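Folding line going automatic, anyone been through it?

Forum: Laundry, Garment and Textile Work > Shop Floor Talk

pressroom_dee
Posted Tuesday, July 11, 2023

So we got the announcement this morning. I work garment finishing at Jernitz, the outerwear cleaning and refurb side, and by fall they want a robot cell doing the flat fold and bag on the easy stuff. Shirts, fleece, thin shells. Puffers and anything with a lining stay with us "for the time being," whatever that means.

I've been on jackets for six years and I'm not panicking, but I have questions. Did your hours change? Did they move people or just stop hiring? And does the thing keep up in the busy months? We push 800 pieces on a good day and April is way worse than that because everyone sends their winter coats in at once.

hemline77
Went through it at Brunside two years ago. Hours stayed the same, the job didn't. I used to fold and chat all day with the woman across from me. Now I load, clear jams and tap a screen. Nobody got let go, but three people left and they never filled the spots, so make of that what you want.

Get it in writing where people are being moved to. Ours was all verbal and half of it got "revisited."

tumbledry_mo
Quoting hemline77: "Now I load, clear jams and tap a screen"
See, I like that better! My wrists were shot. I was getting up at night to run them under warm water. Since the cell came in I do maybe a quarter of the folding I did before and I sleep. I'm not going to cry over shirts.

hemline77
Good for your wrists, really. My raise didn't come with the new duties though. Did yours?

tumbledry_mo
No lol. Fair point.

OleZin
Hi all, Olesia Zinchenko here, I usually just read. I moved from the folding tables to the teaching side at my place, so I can tell you what the middle of this looks like before the machine is any good.

Most of my week now is doing the same job I always did, only slower and with a gripper in my hand. Spread the jacket out, pinch, bring the side over, smooth, start again. My project lead calls it Grorilbridge and there is a sheet with a count on it. Last month mine said 2,186 folds. I have folded more than that in a month for real customers, so the number doesn't scare me, but you get very tired of doing everything at half speed. 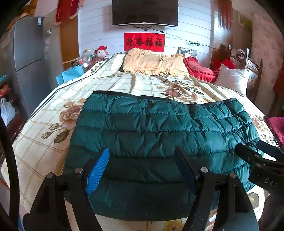
The hard ones are anything quilted. A slick puffer slides on whatever you put under it, and when you pinch one layer the filling pushes the other layer away. With my own hands I never thought about it, I just pressed with my palm and got the air out. Try explaining "press with your palm" to two fingers! I did the same jacket 166 times and I was still finding new ways for it to go wrong.

So Dee, when they tell you the puffers stay with you, I believe them. For a while.

pressroom_dee
Olesia this is so helpful, thank you. Do they pay you more for the teaching work?

OleZin
A little more per hour, and no weekends. I asked for the no weekends part before I said yes - I would not have gotten it after.

grumpy_steam
I'm going to be the bad guy. You're training your replacement and taking a dollar for it. I wouldn't do it.

OleZin
I thought about that a lot. If I say no, they ask somebody who has never folded a coat, and then the rest of us spend our shifts fixing bad folds. I would like it to at least learn from a person who knows where the sleeve goes.

grumpy_steam
That's a nice way to look at it, but the company gets to keep what you know and you don't get a cut. Same thing happened with the pressers at Pangilinan.

tumbledry_mo
What did happen at Pangilinan? I heard they kept everybody.

grumpy_steam
Kept everybody on paper. Cut the second shift and spread those people over days. My brother-in-law went from 40 hours to 32. He's still "kept."

hemline77
Yeah that's the one to ask about, Dee. Ask about shifts and minimum hours. And ask who clears jams, and whether that person gets trained on the lockout or just shown once by the guy leaving.

pressroom_dee
Ok, writing all this down. We have a floor meeting on Thursday and I'm bringing a list: hours, where people move, pay for the new duties, jams and lockout, and whether the teaching job gets posted so anyone can apply. Anything I missed?

tumbledry_mo
Ask for a mat to stand on. You stand in one spot a lot more than you think.

OleZin
And breaks! When it was only folding I could stretch between batches. Now I have to ask.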